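Re: [clostgate-toys] play kitchen box, what goes back in

Didier Arnaud wrote on 15/08/2023:
> Can whoever has the play kitchen at the moment say what's in it? The
> Plovport playgroup wants it next and the card in the lid is no help,
> it still lists a kettle that went missing in March. Also is the
> colander the cracked one or the replacement? And do they need to
> bring their own table.

Hi Didier, all,

Quick one, got to run in a minute. Play kitchen is with me, all out on the white table so I could go through it. Toaster oven, black pot, the green slotted spatula, green colander, the little blue bowl, plate, ketchup bottle, strawberry. More fruit as well. Havent done the card yet, will do it tonight.
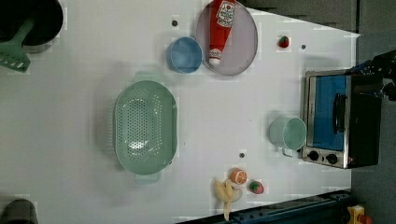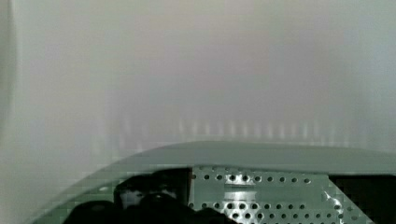 Colander is the replacement — the cracked one went in the bin ages ago, so cross that off. No kettle, I've looked twice. If somebody has a spare at home in any colour I'd take it.

Table: yes they need thier own. Ours stays here. Anything low will do, the under-threes pull up on it so not a folding one please.

Packing, for whoever collects: toaster oven goes in the Pornex tub first, door up, then the pot with the small stuff inside it. Colander on top or the lid won't shut. Don't put the bowl under the oven, that's how we lost the last one.

Deposit is still $100, cash or transfer, ref 3622. Mrs Hoxha has the key to the cupboard if I'm not about. Can do any arvo after 3 except school pickup, text first.

Ta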